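Print | E-mail

Drillevora, Again

2 Feb 2018

I have now watched Drillevora four times, and I would like some credit for it. The first time was my own choice. The other three belonged to my niece, who is of an age where a movie doesn't count until you can say the lines slightly ahead of the characters.

If you have been spared so far, it's a cartoon about a family of moles who run a drilling company under a town called Clestamgate. The father, Buchanan, is a worrier. He wears a hard hat to bed. His two kids want to dig up, he wants to dig down, and that is the plot for a good forty minutes – after which a villain shows up, rather late for work, and tries to steal the town's only hill.

I liked it more than I planned to. Buchanan is the reason. Most cartoon fathers are either dead by the title card or too dumb to work a door, and he is just tired, in a way I found easy to follow. There's a bit where he counts the support beams before he'll let anybody have breakfast. He gets to 879, loses his place, and starts over. My niece thinks it's the funniest thing ever put on a screen. I thought it went on a little long the first time and now I wait for it.

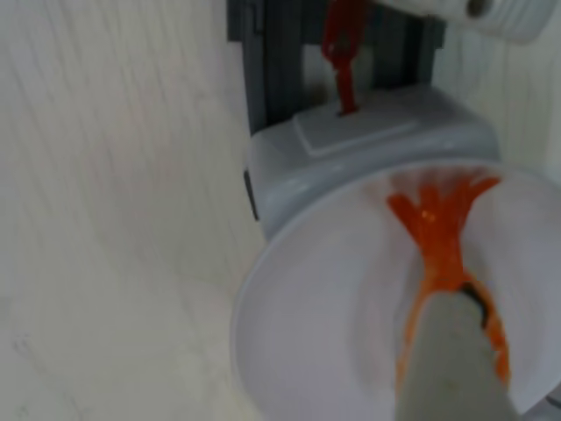
The villain is the weak spot. Parnitz is a badger with a cape and a grudge, and the grudge is explained in a song. I have heard the song four times too and I still couldn't tell you what the moles did to him. Something with a bridge? He has a great laugh, though, and whoever drew his eyebrows should get a raise.

The look of it grew on me. All the tunnels are lit in orange and brown, so when the kids finally break through to the surface, the green hits you pretty hard. Nice trick. They then use the same trick twice more before the credits, which is the kind of thing you only hold against a movie on a repeat viewing.

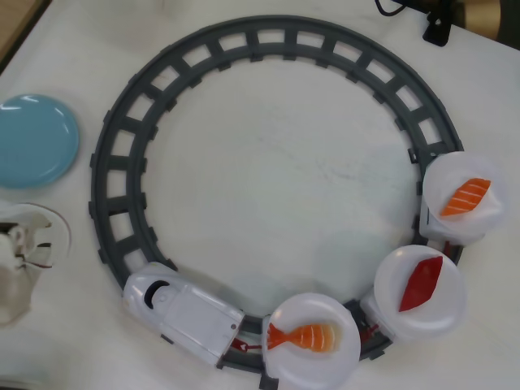
Pages of the Back Row Animation Club

Princess Salazar, who picks our movies, has put Drillevora down for June. She says it's a film about labor. I said it's a film about moles. We have agreed to let the group decide, and I expect we'll spend the whole evening on the eyebrows.

There is a sequel on the way, apparently with a submarine in it. I don't know what moles want with a submarine – but Buchanan will hate it, and I'll be there opening week with my niece and a very large popcorn.

Print | E-mail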